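Print this page
E-mail this page

Report on the Visit to the Flarkcombe Paper Mill and Conservation Workshop

Prepared for members of the Dronthorpe Local Records Society

In November, members of the Society travelled to Flarkcombe to inspect the paper mill and the conservation workshop that now occupies its upper floor. The visit was arranged at the invitation of the mill's management, following correspondence over the storage of the Dronthorpe parish and council papers. Members will recall that those papers suffered from damp in the former reading room, and that the Society had resolved to seek advice before committing funds to repair.

The party assembled at the mill gate at 10 a.m. and was received in the old counting house, where tea was provided and the order of the day explained. Visitors were asked to leave coats, bags and pens in the lockers and to carry pencils only. The Society's own reading room has had the same rule for many years, although it has not always been enforced.

The mill

The mill stands on the eastern bank of the river and has made paper, with interruptions, for most of its history. The present business was re-established after a long closure by Flullosus, which also supplies bookcloth and board to binders in the region. Production is modest. The mill makes cotton rag paper by hand for printers, artists and conservators, and a smaller quantity of machine-made envelope stock.

Members were taken first to the rag store. Cotton arrives in bales as offcuts from garment makers and is sorted by colour and weight. Buttons, elastic and any synthetic fibre must be removed at this stage, and the sorting is done at long benches beneath the north windows. From there the cotton goes to the beater, a large oval trough in which it is reduced to pulp. The noise in the beater room was considerable, and the explanation had to be repeated in the corridor for those who had been standing at the rear.

The vat room was the part of the tour that most members had come to see. The papermaker dips the mould into the vat, lifts it level and gives it a short shake in each direction so that the fibres settle across one another. The sheet is then turned out on to a damp felt. A post of 100 sheets is built up in this way before it is moved to the press. Several members were permitted to form a sheet for themselves. The results were uneven, and the staff were generous in their remarks.

The drying loft is reached by a steep stair with a single handrail. Two members elected to remain below, and the Society should note for any future visit that there is no lift. The loft is fitted with adjustable shutters along both walls, and the sheets are hung in small groups over cords. Drying takes longer in the colder part of the year, and at the time of the visit several orders were waiting on the weather.

Luncheon

A light meal of soup, bread and cheese was served in the canteen at 12.30 p.m. The cost was included in the fee. Vegetarian members were well catered for. Members who had asked for a gluten-free meal were given a salad, and we have since written to the mill to thank the kitchen for arranging this at short notice.

The conservation workshop

The afternoon was given over to the workshop, which accepts work from libraries, churches and private owners. Its principal undertaking at present is the Escobar collection, a group of 78 estate maps and surveyors' field books deposited by a family formerly engaged in the wool trade. Many of the maps had been rolled for decades and had become brittle at the outer edges. They are being humidified, flattened and repaired with thin tissue and wheat starch paste before being placed in folders.

The staff spoke at some length on the choice of paste, and on the importance of making repairs that can be reversed. They advised strongly against the use of adhesive tape of any description, including those tapes sold as suitable for archives. Members responsible for the Dronthorpe minute books took careful notes on this point.

We were also advised on the arrangement of a working area. Surfaces should be smooth, pale and easily wiped, and should be cleared fully between one item and the next. A large sheet needs open space on every side if it is to be turned without creasing, and tools should be kept well back from the document.

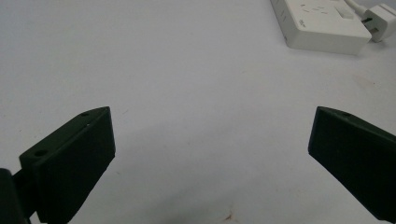

The Society's present tables do not meet this standard. They are narrow, and the varnish has lifted in several places. It is recommended that 2 replacement tables be obtained before any of the flattened plans are returned to use, and that the existing tables be kept for the display of printed material.

On the question of damp, the workshop's advice was clear. The papers should not be repaired until the room in which they are to be kept has been shown to be stable across the seasons. A simple instrument for recording temperature and humidity should be placed on the lower shelves, away from the door, and read at regular intervals. Boxes should stand clear of the floor and of outside walls.

Recommendations

The Society is asked to consider the following matters at its next general meeting.

1. That humidity readings be taken in the Dronthorpe store for a period of 6 months.
2. That no further repair work be authorised until those readings have been reviewed.
3. That a quotation be sought from the Flarkcombe workshop for the council plans, to be treated as a separate programme from the parish papers.
4. That all adhesive tape be removed from the reading room supplies cupboard.

The party left the mill at 4 p.m. A small selection of handmade paper was purchased on behalf of the Society for use in labels and certificates, and samples may be examined at the enquiry desk during normal opening hours. Members wishing to join a second visit should leave their names at the same desk.

Print this page
E-mail this page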